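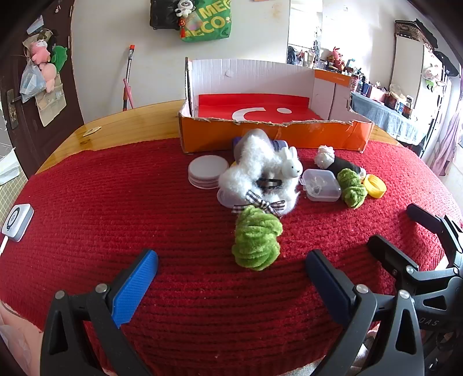 **Colis retourné sans avis de passage : quels sont les délais et les recours du destinataire ?**

Posté par Margit Hellström, rubrique « Courrier et livraisons »

Madame, Monsieur,

Je me permets de soumettre à la communauté la situation suivante. J'ai commandé en novembre, auprès d'un vendeur établi à Grernham, plusieurs petits articles destinés à des cadeaux, pour un montant total de 102 euros, frais de port compris. Le suivi indiquait une remise prévue avant 18 heures. J'étais présente à mon domicile tout l'après-midi et n'ai constaté aucun passage. Le lendemain, le suivi portait la mention « destinataire absent », puis, quelques jours plus tard, « retour à l'expéditeur ». Aucun avis n'a été déposé dans ma boîte aux lettres, et je n'ai reçu ni courriel ni message téléphonique.

Le vendeur me répond qu'il convient de m'adresser au transporteur. Le transporteur m'indique que seul l'expéditeur est habilité à ouvrir une réclamation. Je souhaiterais donc savoir :

- auprès de qui la demande doit être formellement présentée ;
- si le vendeur peut exiger le paiement de nouveaux frais d'envoi ;
- de quel délai je dispose, et sous quelle forme il est préférable d'écrire.

Je précise qu'il s'agit d'un achat à titre privé et que le vendeur est un professionnel. Le règlement a été effectué par carte bancaire. Je conserve la confirmation de commande ainsi qu'une copie de la page de suivi.

Avec mes remerciements anticipés.

---

**Birger Engström**

Madame,

Votre interlocuteur est le vendeur. Le contrat de vente vous lie à lui ; le contrat de transport a été conclu entre lui et la société de livraison, et vous n'avez pas à en supporter les difficultés. Dans une vente à distance entre un professionnel et un consommateur, le risque de perte ou d'endommagement ne passe en principe à l'acheteur qu'au moment où celui-ci prend physiquement possession du bien. Une exception existe lorsque l'acheteur a lui-même choisi et chargé un transporteur que le vendeur ne proposait pas, mais rien dans votre message ne le laisse supposer.

Je vous suggère de procéder dans l'ordre suivant.

1. Adressez au vendeur un courriel rappelant le numéro de commande, la date de livraison annoncée et l'absence de remise. Joignez la copie du suivi.
2. Demandez expressément une nouvelle livraison, en fixant un délai supplémentaire raisonnable. Indiquez une date butoir.
3. À défaut d'exécution dans ce délai, notifiez la résolution du contrat par lettre recommandée avec avis de réception et demandez le remboursement intégral, frais de livraison initiaux inclus.

S'agissant des frais de réexpédition, il y a lieu de consulter les conditions générales. Certains vendeurs prévoient une facturation lorsque le retour est imputable au client (adresse erronée, colis non retiré au point relais). Encore faut-il que cette faute soit établie. La seule mention « destinataire absent » peut être contestée, surtout si aucun avis n'a été remis. Demandez au vendeur d'obtenir du transporteur le relevé détaillé de la tournée - heure du passage, position enregistrée, photographie éventuelle de la porte - et de vous le communiquer.

Si le vendeur persiste dans son refus, le recours au médiateur de la consommation est gratuit pour l'acheteur. Ses coordonnées doivent figurer sur le site du professionnel. Une réclamation écrite préalable est nécessaire ; conservez-en donc la preuve. Votre banque peut par ailleurs examiner une demande de rétrofacturation. Les délais varient selon les établissements, et il est prudent de l'interroger sans attendre l'issue des échanges.

Si le vendeur est établi dans un autre pays que le vôtre, je vous invite à le préciser, les voies de médiation n'étant pas les mêmes.

---

**Rommel Tan**

Même difficulté l'an passé avec une commande expédiée depuis Basurstead. Le colis était en réalité resté au dépôt, le suivi n'était pas à jour. Il convient de téléphoner au dépôt directement, tôt le matin, et non au service client. Dans mon cas l'affaire a été réglée en 6 jours.

Vérifiez également que votre numéro d'appartement figure bien sur l'étiquette. Le mien avait été omis.

---

**Stellan Isaksson**

Je souscris à l'exposé de M. Engström, sous réserve d'une observation. Le délai supplémentaire n'est pas toujours requis : si la date de livraison constituait pour vous une condition essentielle, par exemple pour des cadeaux attendus à une date précise, et que le vendeur en avait été informé avant la commande, la résolution peut être notifiée immédiatement. Il faut être en mesure de le démontrer. Un message envoyé au vendeur avant l'achat suffit en général ; une intention restée tacite ne suffit pas.

Quant au conseil de M. Tan, il peut être utile en pratique, mais un appel au dépôt ne remplace pas la réclamation écrite. Notez l'heure de l'appel et le nom de la personne jointe.

Enfin, lors de la nouvelle présentation du colis, je recommande de l'ouvrir devant le livreur lorsque celui-ci l'accepte et de porter sur le bon des réserves précises. La formule « sous réserve de déballage » est généralement tenue pour insuffisante. Mieux vaut écrire « carton déchiré sur un côté » ou « article manquant », selon le cas, et confirmer ces constatations au vendeur par écrit le jour même.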